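Gripper comparison, two-arm cell: notebook entry
Friday, February. Started 09:30.
Entered by Gunārs Šimkus

Purpose

To decide which finger pads are to be fitted for the footwear sorting work under the Nustiten project. The Durkus pads have been in use until now. The Zaugg pads are softer and were received last week. Both sets were to be tested on the same arms with the same controller settings, so that any difference may be put down to the pads.

Settings

Controller: Rekar, standard profile, no changes to the joint limits.
Closing speed: level 3 on both arms.
Hold time before lift: 2000 ms.
Lift height above the table: 240 mm.
Log file starts at line 1480. Earlier lines belong to the calibration and should be disregarded.

Procedure

The arms were homed and the pads wiped with a dry cloth. Each item was approached from above, gripped at the side walls, lifted, held and set down. The Durkus pads were run first, then the Zaugg pads, with the controller restarted in between. The order of items was kept the same for both sets. Where a grip failed, the item was put back by hand and the attempt was entered as a failure, without a repeat.

Observations

The Durkus pads held the sandal well by the strap but slipped on the soft slippers whenever contact was made near the toe. The Zaugg pads gave a steadier hold on the slippers. On the sandal they tended to roll slightly as the fingers closed, and the item turned during the lift. I would not call this a fault of the pads; the approach angle was set for the harder type and has not been tuned again.

The left arm was a little late in reporting contact with both sets. The delay was present before the pads were changed and is therefore to be treated as a separate matter.

Layout of the cell, with the slippers at the clear panel and the sandal towards the front:

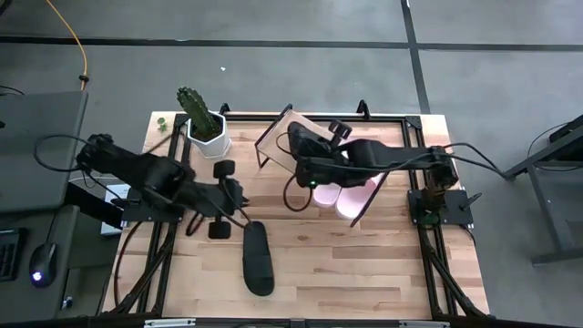
Points outstanding

Repeat the sandal lifts with the Zaugg pads after correcting the approach angle.
Check the left arm contact signal against the Rekar log.
Review the cable loops on both arms before the reach is extended any further.
Ask Zaugg whether the pads can be supplied in a narrower width.

The Durkus pads are to be kept with their screws in the labelled tray. Colleagues using the cell before the repeat runs are asked to leave the closing speed as set and to note any change in this book.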